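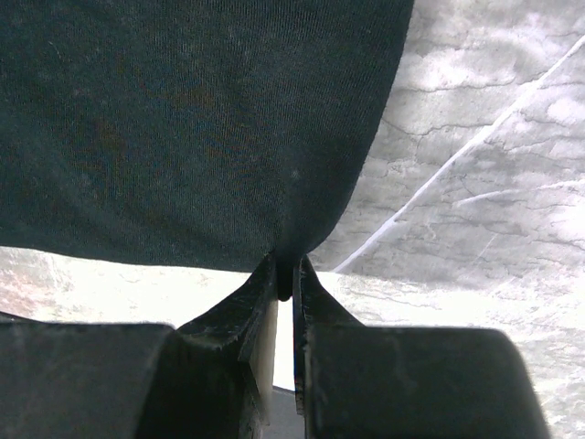 Dark fabric held between the two fingertips of a gripper. Student robotics project, Idby.

How a Robot Learns to Fold: The Prernaris Cloth Project
For readers in grades 3 to 6

Folding a T-shirt is an easy job for most people. For a robot, it is one of the harder jobs in the house. The Prernaris Robotics Club in Idby meets after school to study this problem. Members of the club are students, and they are teaching a robot arm to pick up cloth, move it, and fold it. This page explains how the work is done and what the students have learned so far.

Why is cloth difficult?

A wooden block keeps its shape. If a robot picks up a block, puts it down, and picks it up again, the block is the same each time. Cloth changes shape whenever it is touched. It can sag, bunch up, slide, or fold over on itself. Two pieces of cloth that are the same size may look very different after they have been dropped on a table.

Engineers call cloth a "deformable" object. The word means that its shape can be changed easily. Rope, bread dough, and plastic bags are deformable too.

What is a gripper?

A gripper is the hand of a robot. The club uses a gripper with two fingers that move toward each other, much like your thumb and first finger when you pinch something. A gripper of this kind has no palm, and it does not feel things the way your skin does. The students must decide where the fingers should go, how far apart they should be, and when they should close.

If the fingers close too high above the cloth, they catch only air. If they press down too far, they push against the table. The students found that a good pinch begins with the fingertips just above the cloth, on a part that can be gathered up a little. Once the cloth is gathered, the rest of it hangs down from the grip.

Finding the edge

Before a robot can fold a piece of cloth, it must find out where the cloth ends and the table begins. This line is called the edge. The club's robot looks for edges with a small camera carried close to the gripper. The camera moves when the gripper moves, so the robot sees its own fingertips along with whatever they are about to touch.
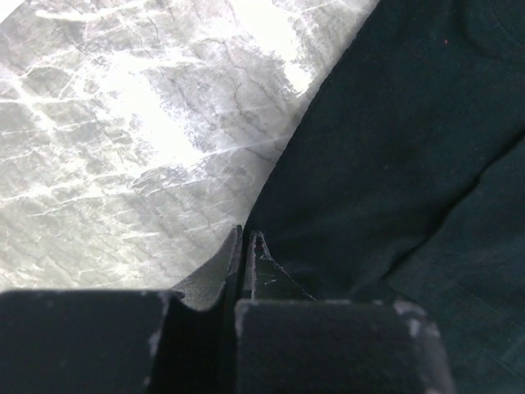
A computer does not see "shirt" and "table" the way you do. It receives many tiny squares of color called pixels. Each pixel has a number that tells how bright it is. Dark cloth gives low numbers, and a pale surface gives high numbers. Where low numbers sit next to high numbers, there may be an edge.

Mistakes are possible. A dark line in the pattern of a table can look like an edge to a computer, and so can a crease in the middle of the cloth. A very bright patch of light can hide details that the computer needs. Students in the club study these mistakes and mark them in a log.

Learning from practice

The robot learns from examples. A student guides the arm through one complete fold while the computer records the pictures and the movements. Each recording is called a demonstration. During the fall term the club recorded 623 demonstrations. The students then reviewed every one. They kept 399 for training and set aside the other 224 because the cloth had slipped or the recording had stopped early.

Training means that the computer studies the demonstrations and looks for patterns in them. When the training is finished, the robot tries a fold without a student guiding it. The students write down the result, whether the fold is neat or not.

Jobs in the club

Members change jobs every 2 weeks. The driver guides the arm. The cloth setter lays out the fabric before each try. The recorder starts and stops the computer and fills in the log. The safety monitor stands beside the stop button and watches that all hands are clear of the arm before it moves. No one may start the arm until the safety monitor says "clear."

The Ralent Challenge

Each spring the club takes part in the Ralent Challenge, a contest for school teams held at Hollenstein Hall. Every team receives the same kind of cloth and has the same amount of time. Judges look at how straight the fold is and how well the team has kept its log. A team may earn points for explaining a fold that failed.

Try it at home

Place a T-shirt flat on a table. Using only the thumb and first finger of one hand, try to fold it in half. Next, close one eye and try again. Write down each step you took, including the small ones. Then ask a family member to follow your steps exactly as written.

Words to know

Deformable: able to change shape easily.
Demonstration: a recorded example that a robot can learn from.
Edge: the line where one thing ends and another begins.
Gripper: the part of a robot that holds things.
Pixel: one tiny square of color in a digital picture.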